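News > Technology > Robotics

Felteck opened its doors for an afternoon in October to show how it plans to teach robots to fold laundry. Visitors who came hoping to see a robot fold laundry will have to wait.

What the company offered was people folding clothes with grippers held in their hands. Each gripper records what its operator does, and the recordings are supposed to train a machine that will one day do the chore alone. Felteck calls the system Hondatent. It would not give a date for a working version.

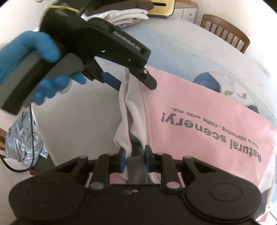 3 min read

Sessions began at 2 and ran until early evening. Guests stood along one wall while an operator worked through a pile of clothes, one gripper per hand, with blue pads doing the job of fingertips. Anyone who has tried to pick up a shirt with kitchen tongs will have a fair idea of the pace.

Fadwa Zaki, who runs the project, told guests that Felteck has 3153 recorded folds so far and that the first 2000 were "mostly us learning what not to do." Asked how many of the rest were good enough to train on, she said the team was still sorting them. A figure for failed attempts was not available either.

That matters more than the company seemed to think. A big pile of recordings sounds impressive until you ask how many garments are in it, how many rooms it was made in and how many different people did the folding. Zaki answered the last of those. Felteck has 13 operators, most of them part time.

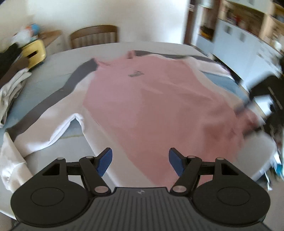
Sweatshirt on the table during the Felteck open day.

Long sleeves took up a good part of the question period. Radwa Shehata, who manages a commercial laundry and came with an eye to cutting costs, wanted to know what happens when a sweatshirt arrives inside out, or damp, or tangled with three others. Zaki said those cases were "on the list." Shehata said afterward that they were most of her day.

"My staff get a cart, and it's a knot," she said. "If somebody has to undo the knot and lay everything out flat first, I'm paying for the slow part and getting the quick part for free."

Ayodele Oyewole, an engineer on the Hondatent team, gave the more convincing answers. He said cloth is hard because it never lands the same way twice, and that recording people is the cheapest method he knows for getting enough variety. He also admitted that a model trained on these recordings has so far been tried only on small towels. He described the results as "mixed," and the company did not show them.
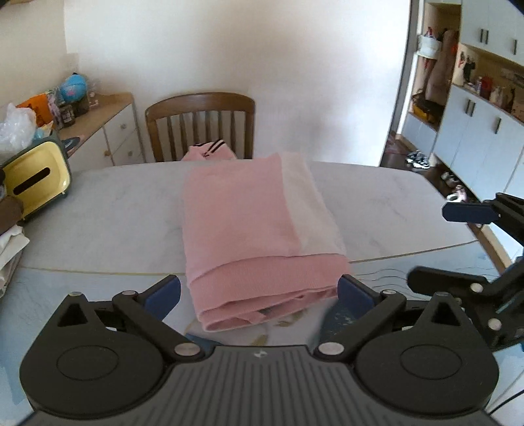

Price is the other open question. Felteck says it wants to sell first to hotels and care homes, then to households, and has signed a trial agreement with Medeiros, a linen rental firm. Neither side would discuss terms. Linen rental is mostly sheets and pillowcases, a long way from a pink garment folded into a neat rectangle on an oval table, and it is fair to wonder how much of what was demonstrated will be useful to the first customer. Oyewole said the basic motions carry over. He may be right, but guests were asked to take it on trust.

Finlay Laing, who advises small manufacturers on buying equipment, was less patient. He has sat through similar afternoons at other firms, including Zatico, whose own folding project was dropped before it reached a buyer. "They all have a number of recordings," he said. "I want to see a basket go in one side and a stack come out the other, with everyone's hands in their pockets."

Felteck says it will hold a second open day next spring. Zaki would not promise that a robot will be doing the folding by then.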